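Shape Sorter Loans: Common Questions
Rondley Toy Library

How long can I keep a shape sorter?
Two weeks. You can renew once by phone or at the desk, unless another family has put a hold on it.

How many toys can I borrow at a time?
Up to 5 per household. A shape sorter counts as one toy, however many blocks come with it.

What age are they for?
Most families borrow them for children between one and three. Older children like them too, mainly for stacking and for drawing around. Our cards list a suggested age for each set, but it is only a suggestion.

What if we lose a block?
Tell us when you bring the set back. There is no charge for the first missing block. We keep a drawer of spares from retired sets and can often match one — the color may be different, but the shape will fit the hole. After that it is $2 a block.

How should I clean the blocks?
Warm water and dish soap, then a towel. Please don't put them in the dishwasher. Textured faces hold on to crumbs and dried juice, so go over those with an old toothbrush.

My child only wants one block. Is that normal?
Yes. Plenty of children pick a favorite and ignore the rest for days. Leave the others within reach and let it be.

Do I have to start with the box?
No. With a new sorter, put the blocks out on a low table or a board first and leave the box on a shelf. Let your child handle them for a while. Bring the box out later with just the cylinder, which goes in whichever way it is turned. Stars and hearts are harder, so save them for last.

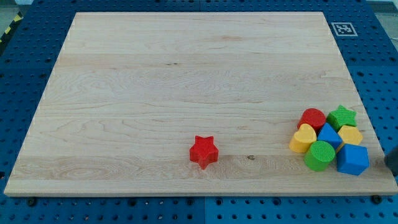
Shiela Castillo
Play Advisor, Rondley Toy Library

Are two stars in one set a mistake?
No. A red star and a green star make a good first matching game, before your child knows any color names. Set one star apart from the other blocks and ask for "another one like this." If your child hands you the yellow heart, say "heart" and carry on.

Can I reserve a particular set?
Yes. Ask at the desk for set 196 or whichever number is on the card. Holds are kept until 4 p.m. on Wednesday.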